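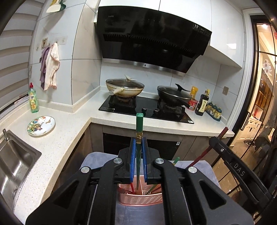

Two hand-held grippers at the chopstick basket, with a green chopstick held upright in the blue finger pads.

Sorting Chopsticks with Hand-Held Grippers
Project report, Manipulation group
Thaís Batista, Jeferson Evangelista, Emerson Portela
Advisor: Ingeborg Prantl
Submitted 08/06/2018

1. Background

Our group took over the Plotach project from the students who worked on it until December. Their report covered cups and bowls. The open question they left was what happens with thin things, and chopsticks were the thinnest household item on their list. We kept their general method, where a person holds a gripper in each hand and does the chore with the grippers instead of with fingers. The recordings are then used to teach a robot arm the same motions.

We wanted the work to take place in a normal kitchen. Lab tables have plain tops and even light, and the earlier recordings all looked alike. A kitchen has tile, steel, glass lids and hanging cloths, and the software has to find a chopstick in front of all of that.

2. Task

The task is to take chopsticks out of a plastic basket one at a time, turn each one upright, and put it back on the correct side of the divider. Red goes on one side and green on the other. A turn ends when the basket is sorted or when a stick lands somewhere the operator can't reach.

The basket is pink, with slotted walls and a divider inside. It stands on a small surface covered with blue-grey cloth, in front of the counter. We tried working directly on the speckled counter first, but the operator had to reach too far forward and the wrists got tired. With the small surface the operator works from above with bent elbows.

3. Equipment

Each gripper has two ribbed finger pads that close toward each other. The linkage is black and the pads are blue. That contrast turned out to be useful, as we could check in the recordings where the pad ended and the stick began.

We did not change the grippers mechanically. Jeferson made one set of softer pads and we tested them for an afternoon. They held the round part of a stick well, but on the squared end they let it twist, so we went back to the ribbed ones.

4. Recordings

We recorded 243 turns over the semester. Of these, 212 were kept. The rest were dropped for these reasons:

- the stick left the view before it was released
- the operator touched a stick by hand
- the time stamps of the two grippers did not match

The last problem came from our own start script. Emerson fixed it after the third session and it did not come back. All operators did a practice round of 5 turns, and those are not counted in the totals.

5. Observations

Where the stick is gripped matters more than how hard. A grip just below the patterned band near the top keeps the stick steady. A grip close to the tapered tip lets the top swing, and the operator then spends time waiting for it to settle.

Sticks that lie against the basket wall are the slow ones. One pad has to get between the stick and the wall, and a tip can slide into a slot. Thaís found that tilting the stick with the second gripper first is faster than digging for it with one. We added this to the operator notes, and all later turns use it.

Dark red and dark green are hard to tell apart in shadow. The operators made few mistakes, but the first version of our color labels did. We relabeled that part by hand, which took more than 3 evenings.

6. What is left

The model trained on these turns can pick a stick from an open basket in simulation. It has not been run on the arm yet - the arm was booked by another group for most of the spring. Dr. Prantl has asked for two additions before that happens: sticks of a single color sorted by length, and a basket without a divider.

Josué Araújo will continue the project next term. The operator notes, the start script and the list of dropped turns are in the shared Plotach folder. The softer pads are in the drawer under the printer.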